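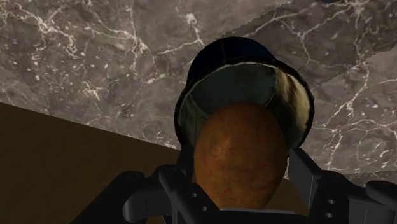 Last changed: Tuesday, 7:14 am

Brullmont Community Kitchen — where we are at the end of February

Hi all,

You asked for a short update before the next payment goes out, so I'm writing this at the kitchen counter while the soup is still going. Sorry in advance if it rambles a bit!

The big one first: the lease on the Bidow Street space is signed. We had hoped to be in there before the holidays, but the landlord wanted the old grease trap replaced first and we went back and forth over who pays (he does, in the end, and we cover the inspection). We got the keys this month and the sinks are in. The stove isn't. The supplier in Oltska has moved the delivery twice now and I've told them I won't accept a third date without something in writing.

Meals. We're still cooking out of the church hall in the meantime and served 590 suppers this month, up from 400 in the month before. Most of that jump comes from adding the second evening, and a smaller part from the bus stop moving closer to the hall, which was pure luck on our side. Potatoes, onions and cabbage are still what we cook with most. Potato and leek is the soup people ask for by name, and I could happily never peel another one.

Classes went slower than I promised you. The plan said 14 people would finish the basic cooking course and we got to seven. A few found jobs with evening shifts (great news for them, bad for my numbers), and the rest I think we lost to the cold and the dark walk home. I'd like to try a Saturday morning group in spring and see if that holds up better. It wouldn't cost extra, just a different slot in the same hall.

Money. We're under on equipment, only because the stove hasn't been billed yet. We're over on gas for the van. It now does the Oltska run every week to pick up surplus vegetables from the wholesale market, and that line was written back when we went every other week. I'd like to move a little across from printing to cover it — we've barely printed anything — so please tell me if that needs a form or if an email will do.

Still open on my side:
the stove date
the fire inspection at Bidow Street, not booked until the stove is in
a bigger freezer, which I'm pricing secondhand
the spring class schedule

You also asked about the sign-in sheets. They're all scanned now and in the shared folder, apart from one week in the middle where the page got soaked and I had to copy it out again. I kept the original too, in case you want it.

The receipts go out to you with the next batch, once the gas bill for the hall comes in.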